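Letter Grades Move to the Front Door in Gandlow

Under a rule adopted by the Gandlow Board of Health, every food establishment in the city must post its most recent inspection grade at the customer entrance. The requirement took effect on 08/09/2020 and applies to restaurants, bakeries, school kitchens and mobile vendors alike. Grades were previously kept in a binder at the Board's office on Prosbridge Avenue, where members of the public could ask to see them during business hours.

The city licenses 244 establishments. Each will be inspected at least once a year and scored on a scale of 100, with points deducted for violations. Improper holding temperatures carry the heaviest deduction, 11 points. Missing paperwork, such as an expired food handler card, carries the lightest.

Leokadia Nowakowski, who directs the Board's inspection division, said the schedule of deductions was drafted with smaller operators in mind. "A bakery with two employees does not have the same resources as a hotel kitchen," she said. "The standard is the same for both. What we can adjust is how we explain it and how quickly we come back." 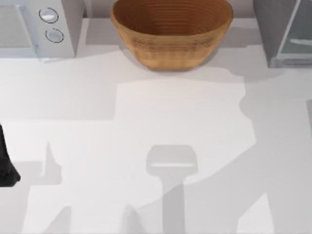 Return visits have been the main point of dispute between the Board and the restaurant trade. Under the former procedure, an owner who received a low grade could wait several weeks for a second inspection. The new rule sets a limit of seven business days from the date of a written request. Inspectors will again begin with the surfaces and equipment that staff touch most often, and the checklist now gives separate lines to countertops, to the control knobs on a microwave and to woven bowls used for serving bread. Items in the last group were formerly recorded under general utensils, and owners complained that the entry told them little about what had to be corrected.

Gustemell, a family restaurant near the Barajas market, was among the businesses that submitted written comments before the vote. Its owners supported the posting of grades but asked that the date of inspection be printed in type as large as the letter itself. The Board accepted the change. A grade under appeal will also carry a notice to that effect until the hearing officer has ruled.

Establishments that fail to post a grade will receive a written warning for the first offense and a fine for each one after that. The Board will hold an information session for license holders in September at its Prosbridge Avenue office. Interpreters will be provided on request, and copies of the revised checklist may be picked up at the front desk.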